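Le robot qui apprenait à miser petit

À Jatovdale, on demande à un bras articulé de ramasser des jetons de poker. Il y met un sérieux que peu de joueurs lui envieraient.

Le jeton de poker est un objet détestable. Il est plat, rond, et quand il est couché sur une table lisse, il n'offre à saisir qu'une tranche de quelques millimètres. L'être humain règle la question avec un ongle, ou en faisant glisser la chose jusqu'au bord. Le robot n'a pas d'ongle, et on lui a généralement appris à se méfier du bord.

C'est pour cette raison que le laboratoire Juntunen en a acheté une boîte. « J'aurais pu choisir des pièces de monnaie, mais elles disparaissaient », explique Poonam Upadhyay, qui dirige les travaux sur la préhension fine. Elle ne précise pas vers quelles poches. Son équipe a mis au point une méthode baptisée Claliline, dont le principe tient en une phrase, ce qui est rare dans le métier : avant de fermer les doigts, le robot doit dire à quel point il est sûr de lui.

Un système classique regarde la table, calcule une trajectoire et l'exécute avec l'aplomb d'un notaire. Si le jeton se trouve deux millimètres plus loin que prévu, les doigts se referment sur de l'air, et la machine repart déposer cet air dans la boîte prévue à cet effet. Peiyu Shao, doctorant, a passé un mois d'août entier à observer ce genre de livraisons. « Le plus vexant, c'est qu'il ralentissait au moment de lâcher. Il était délicat avec rien du tout. »

Avec Claliline, le bras descend par étapes. À chaque palier, la caméra du poignet reprend une vue, et le réseau produit, outre la position visée, une estimation de sa propre erreur. Tant que celle-ci dépasse l'épaisseur des doigts, interdiction de serrer. Le bras peut alors s'approcher encore, pivoter pour changer d'angle, ou remonter et recommencer. Vu de l'extérieur, cela ressemble beaucoup à quelqu'un qui cherche ses lunettes.

L'apprentissage repose sur 400 démonstrations, exécutées à la main par Krystyna Tokarz et Ljubica Đorđević, qui ont guidé le bras à tour de rôle. C'est peu. C'est surtout beaucoup quand on est l'une des deux personnes concernées. Đorđević assure qu'elle ne peut plus voir un dessous-de-verre sans évaluer son angle d'approche. Les deux femmes n'ont pas le même geste : Tokarz arrive droit, à la verticale, tandis que sa collègue attaque légèrement de biais. Le modèle a gardé les deux manières et passe de l'une à l'autre selon l'encombrement de la table. Les deux intéressées revendiquent chacune ses meilleures prises.

Restait à compliquer la vie de l'élève. On a donc placé près des jetons des objets sans aucun rapport avec la consigne, en particulier des cartons, qui bouchent un côté et projettent leur ombre. Les ombres ont été la grande affaire du projet. Celle du bras lui-même traverse la table, change de forme à chaque mouvement, et les premières versions du modèle lui témoignaient un intérêt touchant. L'une d'elles a tenté à plusieurs reprises de saisir l'ombre de son propre coude – Shao a conservé l'enregistrement et le montre volontiers aux visiteurs, surtout aux investisseurs, ce que sa directrice lui a demandé d'arrêter.

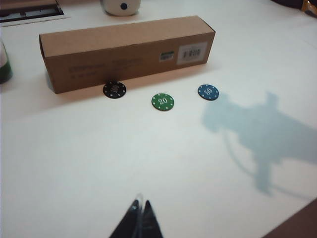 Pourquoi ne pas équiper le robot d'une ventouse, qui soulèverait un jeton sans tant d'hésitations ?

Parce que la ventouse règle le cas du jeton et lui seul : elle échoue sur un tissu, un objet poreux ou une tige, alors que l'équipe cherche une méthode de décision valable pour une pince ordinaire, quel que soit l'objet.

Sur une série d'essais en table encombrée, la version sans estimation d'erreur a manqué 46 prises. Claliline en a manqué 6, au prix d'une lenteur que Fahad Abbasi, chargé des essais industriels chez Drollorard, commente avec diplomatie. « Dans un atelier, un opérateur qui réfléchit autant, on lui propose une formation. » Son entreprise, qui trie de petites pièces plates, a tout de même prêté quatre de ses références les plus pénibles pour la suite des essais. Les rondelles arrivent en tête de sa liste.

La méthode a aussi ses angles morts. Quand deux jetons se chevauchent, l'incertitude grimpe et le bras tourne au-dessus d'eux sans se décider, jusqu'à ce que le chronomètre l'arrête. Upadhyay y voit un défaut de réglage du seuil, Tokarz un défaut de démonstrations, et l'on comprend au silence de Đorđević qui devra les fournir. Les séances doivent reprendre dès que la pince aura reçu ses nouveaux doigts, commandés plus fins. Le fournisseur, lui, n'a communiqué aucune estimation de son erreur sur le délai de livraison.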